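Sokum group reports cloth handling results from hand-held gripper demonstrations

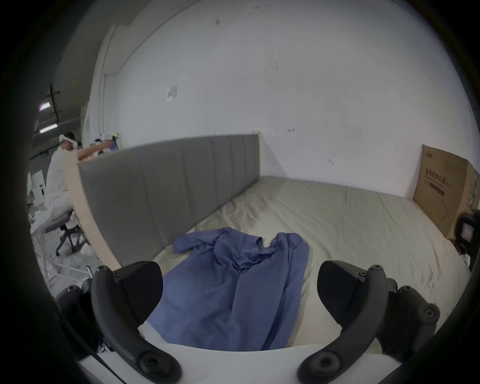 The hand-held gripper over a blue garment on a bed with a fitted sheet.

Friday, December 9, 2022

A group at the Sokum laboratory in Gostau has reported results for a method that teaches a robot arm to pick up and spread clothing from demonstrations recorded without the arm. The method, named Stan, uses a two-finger gripper carried by a person. A camera on the tool records each movement, and the path of the tool is recovered from the video afterward.

The group collected 3,529 demonstrations on beds and tables. In each one, the operator grasped a crumpled garment, lifted it and laid it down again with at least one sleeve extended. A single demonstration took about 26 seconds. Recording ended in October.

Training used the video and the recovered tool path only. No joint data from the arm was included. The arm used for testing carries fingers of the same shape as those on the hand-held tool, so the camera view at the grasp point is close to the one seen in training.

"The grasp itself is mostly solved for thick fabric," said Vlasta Đorđević, who leads the work. "Choosing where to grasp is harder. A sleeve under a fold looks like any other fold, and the policy will often take the nearest ridge."

The group tested 10 garments that did not appear in the training set. The arm spread seven of them within five grasps. Two of the failures were thin shirts that slipped from the fingers during the lift. In the third, the arm closed on the bed sheet together with the garment and the trial was stopped — the tool has no force sensor, and the policy could not tell the two layers apart.

A second round of tests is planned at the group's Clollbridge site, where the same policy will run on an arm with a shorter reach. Đorđević said the demonstrations will not be recorded again for that arm. Folding is outside the current work.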